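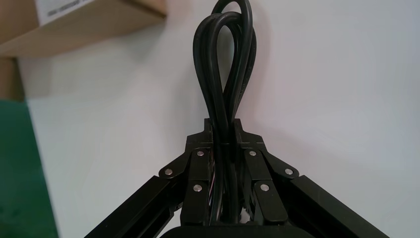
Small appliances should be sold with parts that can be bought separately, at a fair price, for as long as people are likely to own the thing. I have held this view since my kettle quit in February. The power cord is the best place to begin, since almost everyone has thrown away something that worked fine except for the cord. A plain black cable like this one, folded into a few tall loops, is among the simplest parts in any house. It has no software in it. It should be easy to replace with another of the same kind, and in many products it is, because the maker put a socket on the back. In many others the cord goes straight into a sealed case and cannot come out unless you break something.

My kettle was one of the sealed ones. It was a Lasard, four years old, and the cord had split where it enters the base. I called the company and was told the base was not sold separately. I could buy a new kettle at a discount. The woman on the phone was polite and had clearly said this many times. I took the kettle to a repair shop in Burnbridge, where Mwende Mabula opened it with a tool she had ground down herself to fit the screws. The new cord cost less than a sandwich. Her labor cost more than the kettle was worth, and she told me so before she started. I paid it anyway.

Most people would not, and I don't blame them. When a repair costs 60 dollars and a new kettle costs less, the new kettle wins. What I object to is how the repair got that expensive. It took her most of an hour to get inside a case that could have been held shut with four ordinary screws. Somebody decided on that case, and the cost of the decision landed on her bench and then on my bill.

The usual defense is safety. Makers say they don't want customers poking around inside something that plugs into the wall. I take that seriously where water and heating elements are involved. It does not explain why a trained repairer can't order the part either. Mabula keeps a list of the parts she has asked for and been refused. It had 86 entries when she showed it to me, and among them were a knob, a hinge pin and the rubber foot of a Jimard toaster. I can't see how a rubber foot is a safety matter.

Paperwork is the other half of it. We are given plenty of paper with a new purchase, and very little of it helps once the thing is out of warranty. 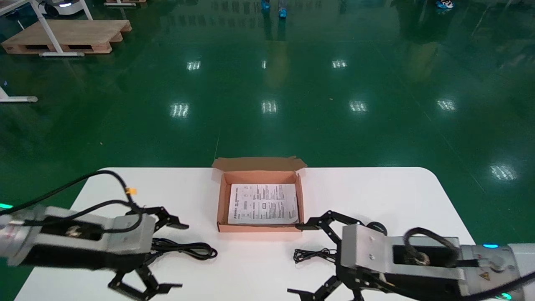 A printed sheet lying in an open cardboard box.

The booklet for my Tyagi blender covers cleaning, warnings and a recipe for soup. It does not give a part number for the seal, and the seal is what wears out. One extra line of type would fix that.

I would ask for three things by law. Part numbers should be printed in the manual. Cords, seals, knobs and feet should be on sale for ten years after the last unit ships. Cases should open with a common screwdriver. Prices might go up a little, and I would accept that. I already paid more than the price of a kettle to keep the one I had, and it is still on my counter.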